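How to Bring a Robot onto a Packing Bench Without Losing the People Who Work There

Filed under Shop Floor, 2021-11-20
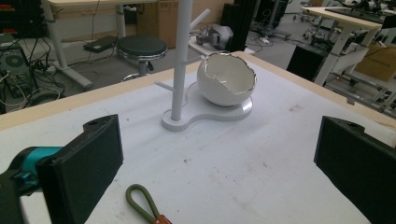
Daichi Hirano wrote in after the first version of this guide to say that it spent nine paragraphs on grip force and one on the people, and that at his shop the trouble had arrived in the opposite proportion. He asked whether anyone had considered telling the packers what their job would be once the arm had taken the part they were good at. He has a point, and the guide has been rewritten around it. Grip force now gets a paragraph.

The bench in question belongs to Junemum, which ships small breakable household goods out of a unit in Bevville. Until this fall the packers picked up each piece, looked it over, set it in a tray and reached for the next one. An arm now does the picking up and the setting down. What follows is how we got there, with the detours left in.

What you need

An arm and gripper that somebody in the building can restart. A table that doesn't rock. A supply of pieces you can afford to break, in the same shapes as the ones you can't. Four people who currently do the job, on paid time, away from the production target. That last item will be the hardest to get approved, and you will be told that you can have two of them on a slow afternoon. Hold out.

Step 1. Write down the job as it's done

The work instruction for our bench had 4 lines. We sat with the packers for two shifts and came away with 15, and the new ones were the interesting ones. Turn the piece toward the light. Run a thumb along the rim. If the glaze feels sandy, put it on the left and say so to the next person. None of this was in the instruction, as whoever wrote the instruction had a meeting to get to.

Give the finished list back to the packers and let them cross things out. Ours crossed out one line ("wipe the tray") that had apparently been ignored by general agreement for years.

Step 2. Mark each line hand, arm or argue

Go down the list together. "Hand" means a person keeps it. "Arm" means the robot gets it. "Argue" means what it says. Lifting went to the arm in under a minute, which surprised the managers, who had prepared slides on resistance to change. The packers have wrists. They were happy to be rid of the lifting.

The thumb along the rim was argued over for most of a morning and stayed with the hands. Leave it there unless you have something better than optimism.

Step 3. Teach the grip with awkward pieces

Start with the odd shapes. A plain mug will make any gripper look clever. A bowl with a jagged rim, or a holder with pegs going off in two directions, will show you early on where the fingers can't go. Approach from the side with the most flat surface, close slowly, and raise the force in small steps until the piece stops slipping. Then stop raising it. There's a temptation to add a little for luck, and we have a bucket of luck out by the back door.

Let the packers choose the grasp points. They have been holding these things all day for years, and they know that some handles are decoration.

Step 4. Agree on who may stop it

Everyone may. Write that on the wall, and then check that it's true. In our second week a packer named in no report stopped the arm because it "sounded wrong," and a supervisor logged eleven minutes of unplanned downtime against the bench. The stops promptly dropped to zero – a wonderful figure, if you didn't look in the bucket.

We now log stops as inspections. They come out of nobody's numbers. The form is called the Kumsa sheet, after the label on the old binder we keep it in, and it has one box for what you heard and another for what you found. It's fine for the second box to be blank.

Step 5. Settle the job titles and the pay before launch

Do this before the arm goes on the line. The person at the bench is now inspecting, clearing jams and deciding what the arm should leave alone. If the job title still says "packer" and the rate hasn't moved, you've added duties and called it relief. Junemum settled on "bench lead" for all four seats, so there are four leads and nobody to be led, and the raise was real.

Ask about pace as well. The old job had gaps in it, and people talked in them. With the arm feeding trays at an even rate the gaps vanished, and so did most of the conversation, along with the habit of mentioning sandy glaze to the next person. We put in a pause after every tray. The output forecast took it badly and then recovered.

Step 6. Keep the hand skills alive

One shift a week, run the bench by hand. The vendor will suggest that you don't need to. The vendor doesn't come out when the controller needs replacing. Our sister site in Sterkby skipped this step, had a long outage in November, and found that its newest hires had never wrapped anything.

If something goes wrong

Pieces slipping: clean the finger pads before you touch the force setting.

Pieces chipping at the same spot: ask a lead, who will know already and has been waiting to be asked.

No stops logged for a week: go stand at the bench for an hour. Bring coffee for the leads.

Managers asking when the arm will take over the rim check: refer them to Step 2, the part about arguing.

The blank Kumsa sheet and our 15-line task list are both kept at the bench office. Copies are free to anyone setting up a line, and the crossed-out line is still legible.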